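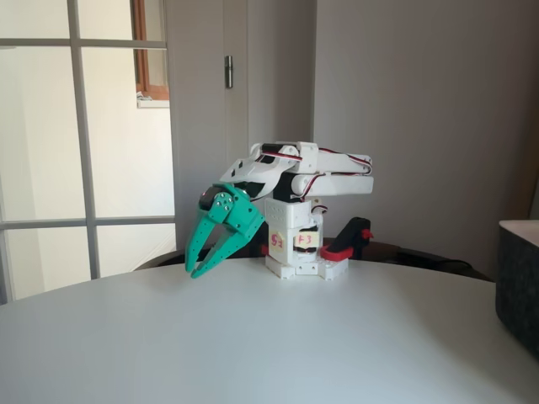
How to keep a round white table white, and what to put on it against scratches?

Asked by Violeta Ojeda in Home and Furniture
Viewed 1,086 times

Good evening to all. I have bought a round white table second-hand, 35 inches across, and I use it for work in the daytime and for eating in the evening. I like it very much because a round table leaves more place to walk in a small room. But I am learning that white is a difficult color.

My problems are these:

There is a gray shadow at the side where I sit, where my arms rest. With a wet cloth it becomes a little better, but it does not go away completely.

When I move things on the table without lifting them, they leave thin dark lines. I can feel some of them with the fingernail, and others I can not feel.

I had paper labels stuck on the top for some weeks (I was sorting papers and it was practical), and now there is glue left. Dust sticks on it and it looks dirty the same day I clean it.

I do not know what the surface is. The seller said "painted, I think". It is smooth and matte, and I see no wood pattern in it. The former owner gave me a half bottle of cleaner named Grilusell, but the instructions are washed off and I am afraid to try it.

I also want to ask about a cover. All the covers I find for round tables are for dining and hang down over the edge, and I don't want cloth on my knees when I work. Does something exist which lies only on the top?

Thank you in advance and excuse my English.

3 answers

Answer by Borislav Dimitrov
Accepted

I have had two white tables, so I will try to answer in order.

First you must know if it is paint or a hard coating. Turn your head under the table and look at the edge and at the underside. If the white has small drops or brush lines, it is paint. If the white is a thin layer that ends in a straight line, it is a coating, and this is much stronger. Whatever you find, test everything on the underside first and wait until the next morning.

The gray shadow is skin grease with dust in it. Water alone does not take it. Use warm water with a few drops of dish soap, let the cloth lie on the place for five minutes, wipe, then wipe again with clean water. The second wiping is important. If soap stays on the table, it catches new dirt and in one week you have the same shadow.

For the dark lines, the ones you can not feel are usually rubber or metal that stayed on the surface. A white school eraser removes many of them. If not, baking soda with a little water, on a soft cloth, with almost no pressure. On paint be very careful with this, it can make a dull spot. The lines that you can feel are scratches and they will not come out with cleaning.

For the glue: cooking oil on a paper towel, ten minutes, then scrape with an old plastic card. After this wash with soap, or you will have an oil spot in place of a glue spot.

I would not use the bottle without instructions.

About the cover, search for "clear table pad round, cut to size". You order the diameter and it lies flat. Take it half an inch smaller than the table so that the edge does not lift. Let it lie open some days before you use it, it smells.

Comment by Violeta Ojeda
Thank you, this is very complete. I looked and the white ends in a straight line, so it is the coating. The eraser took almost all the lines! The glue needed the oil two times.

Comment by Aldana Yáñez
With a clear pad, please dry the table well before. I closed water under mine and had a cloudy ring for a month.

Answer by Octavio Bravo

Magic sponge. Works for everything.

Comment by Borislav Dimitrov
It works, but it is a very fine sandpaper. On a shiny table you will see a matte place against the light. Once or twice is fine, not every week.

Answer by Catalina Salinas

I can only speak about the scratches. I put small felt circles under everything that stands on my table for a long time. The self-adhesive ones are cheap, but change them when they are flat, because sand goes inside the felt and then it scratches worse than before. For heavy things I use a cork mat, and I lift it when I clean.

I also turn my table a quarter every December, so that not always the same side gets the sun from the window. My old one became yellow on one half.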